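ホーム > 住まい・掃除 > 家具の手入れ > 質問を見る　新規登録　ログイン

革張り椅子の背もたれ、縁の汚れと拭きムラについて

質問
投稿日:2017年11月15日

濃い焦げ茶の革張り椅子を数脚、手入れしています。前の持ち主から譲り受けたもので、革の種類と仕上げは不明です。座面は乾拭きで済みましたが、背もたれの縁、パイピングの縫い目に沿って白っぽい筋が残ります。

これまでの作業は次のとおりです。
・緑のマイクロファイバークロスで全体を乾拭き
・固く絞ったクロスで縁を水拭き
・Idachの革用クリーナー(中性)を布に取り、縁のみ塗布
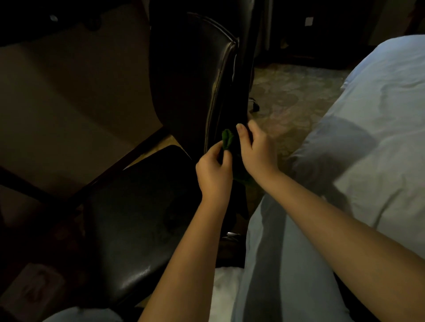 水拭きの直後は筋が消えますが、乾くと同じ位置に戻ります。クリーナーでも結果は同じでした。筋の幅は縫い目の片側だけで、爪で軽くこすると粉状のものが少し取れます。

知りたいのは以下の点です。
1. 白い筋は汚れか、カビか、仕上げ剤の劣化か。
2. クリーナーの使用量を増やしてよいか。
3. 縫い目の溝に歯ブラシを使ってよいか。

保管場所は北側の部屋で、1月に暖房を入れるまでは湿度が高めです。除湿機はありません。

回答1(ベストアンサー)

断定はできませんが、乾くと同じ位置に戻り、粉が取れるという条件なら、古いワックスか保革クリームの残りが溝に固まっている可能性が高いと思います。水で濡れると透けて見えなくなり、乾くと白く戻ります。カビの場合は縁以外にも点状に出ることが多く、独特の臭いもあります。座面の裏と脚の付け根を確認してください。

クリーナーの増量は勧めません。縫い目から中材に水分が入ると抜けにくく、輪ジミの原因になります。手順は次のとおりです。

1. 掃除機の弱運転とブラシノズルで溝の粉を吸う。
2. 柔らかい馬毛ブラシで、縫い目と平行に動かす。歯ブラシは毛先が硬いので、使うなら幼児用のやわらかめまで。
3. 薄めた中性クリーナーを布の角だけに含ませ、溝を一方向に拭く。往復させない。
4. 別の乾いた布ですぐに水分を取る。
5. 一晩置いてから判定する。

薄め方は製品の表示を優先してください。表示が薄め液を認めていない場合は原液のまま、量だけ減らします。最初は背もたれ裏側の下端など、目立たない場所で試すこと。

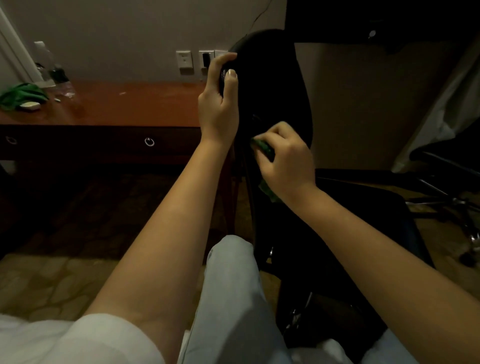

拭くときの姿勢も結果に影響します。片手だけで作業すると背もたれが逃げ、力が縁に集中して、縫い目の山だけが擦れます。膝の前に背もたれを立て、片手で上の縁をつかみ、もう一方の手のクロスを面の中央に当てる持ち方なら、圧が均一になります。面は中央から外へ、縁は最後に別の布で仕上げてください。面を拭いた布をそのまま縁に使うと、集めた汚れを溝に押し込むことになります。

また、色の濃い布は革に色移りすることがあります。緑のクロスを湿らせて使うなら、先に白い布に挟んで押し、色が出ないか確認した方が安全です。仕上げの水分取りは白い綿布を勧めます。

手順3を二回行っても筋が残るなら、塗膜のひび割れを疑います。その場合は拭いても直りません。補修クリームの範囲になりますが、色合わせが難しいので、見える場所は業者に見積もりを取ってください。

回答2

うちはGideyの椅子用ワックスを塗ったら目立たなくなりました。40mlの小さいほうで足ります。値段は600円でした。除湿剤も置いた方がいいと思います。

回答3

回答2の方法は、筋の原因が古いワックスだった場合は逆効果です。層が一つ増えるだけで、次の冬にまた白くなります。先に除去してから塗る順番です。

補足すると、合成皮革の可能性も確認してください。裏側の見えない部分に水を一滴置き、数分後に色が濃くなれば塗膜の薄い本革、変化がなければ顔料仕上げの革か合成皮革です。後の二つはこの方法では区別できません。合成皮革で粉が出るなら表面樹脂の加水分解が考えられ、クリームもワックスも効きません。

質問者からの補足

水滴の試験では色の変化なし。座面の裏にカビらしい点はなく、臭いもありません。馬毛ブラシを購入し、回答1の手順で一脚だけ試します。ワックスは保留にします。

この質問の閲覧数:1,047

当サイトでは利便性向上のためCookieを使用しています。閲覧を続けると、Cookieの使用に同意したものとみなされます。

お問い合わせ | 利用規約 | © Zaltier 暮らしの質問箱 | ページの先頭へ戻る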